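She's already talking when I get in the door. Tuesday, early, coffee not made yet. She runs the packing table at Turari, the little bath-set shop on the second floor of the Warrier building, and she'd rather I leave her name out. "Just say the packing lady. Everyone does."

Fine. The packing lady.

First thing I ask is why the board. There's a perfectly good wooden table and she works on a white board laid over it. "The table's light wood. Small pale stuff disappears on it. You drop a crumb of something, you don't see it, then it's stuck under a tray and the tray rocks." The board doesn't quite cover the table and she likes that too -- a bit of wood left over to grab when she lifts it off for wiping. She wipes it a lot. Warm water, a drop of soap, a dry towel after. "I had a proper cutting mat before. Green, with all the lines. Gave me a headache."

We get on to the sets. A tray, a sponge, some small pieces, a lid. Sounds like nothing. She makes a face when I say so.

"Everybody thinks it's nothing. Then they pack one and the sponge is sitting on the pieces and the lid won't close."

Sponge on the right, pieces on the left. Always. I ask who decided and she shrugs. Her old boss at Resex did it the other way and she spent her first month here un-learning it. "My hands still want to go left. Seven years and they still want to."

The sponges are flower ones, in different colors. Green sells, she says, pink sits. She doesn't have a theory. A customer once wrote in to ask wether the petals were for scrubbing between toes and she wrote back that they could be. The real problem with a sponge is that it springs. You squash it to make it fit and it looks good for a second, and then it pushes up against the lid all the way to the customer.

"So don't squash it. Set it down, let go, look at it. If it's leaning on the rim, move it. Don't poke it, pick it up and move it."

And the small pieces?

"Last. No -- wait. First. I do them first, my sister does them last, we've had words." She pours them into her palm and tips them in low, close to the bottom of the tray. From higher up they bounce. She's found them in her sleeve, in her coffee, once in a parcel going to a completely different customer.

How many sets is she doing right now? She has to look it up. The last order from Broltel was 3000, which she says in the voice people use for dental work. They went out in batches of 20, taped in stacks. Twenty because that's what she can carry down the stairs without looking at her feet. The elevator "has opinions."

3000 trays also means 3000 lids and the lids are what she really wants to talk about. They're clear. Clear on white, so half the time she's feeling for the thing with her fingertips. "I've put my elbow on more lids than I've put on trays." A cracked lid is the most expensive mistake at the table, not becuase of the price but the wait -- the supplier only sends full cartons. Her fix is to keep the lid touching the tray, edge against edge, on the right. Never behind. Never in a pile on the board. If it's touching the tray she knows where it is.

Why yellow, I ask. Long pause. She likes yellow. That's the whole answer. There was a gray tray for a while, customers said it looked like a hospital, gone by April.

Does she ever get bored? "Of the lids, no. Of the tape, yes." She listens to the radio, mostly call-in shows, mostly about plumbing. She doesn't own her home and will never need to replace a boiler. She knows a lot about boilers.

One thing at a time on the board is her other rule. One tray, one lid, whatever goes in it. Everything waiting goes on the shelf or the floor. I say that must be slower. She says time it. I didn't time it. But she did four while I was looking for a pen, so.

Last question, what would she change. She thinks. Looks at the table.

"A lid with one corner colored in. Any color. I've asked. They said it would be a custom order." She snorts. "I said I'm ordering 3000 of them, how custom do you need."

Then the phone goes and it's someone asking for pink. 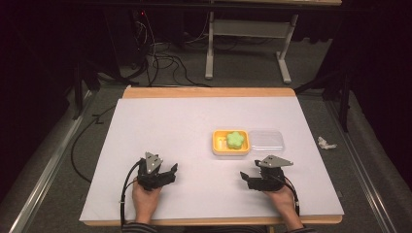

**Zanele Magagula**
*Staff writer, small shops and workrooms*

A yellow tray, a green flower sponge on the right side of it, the clear lid up against the edge. Turari's packing table is on the second floor, ring twice. Pink still in stock.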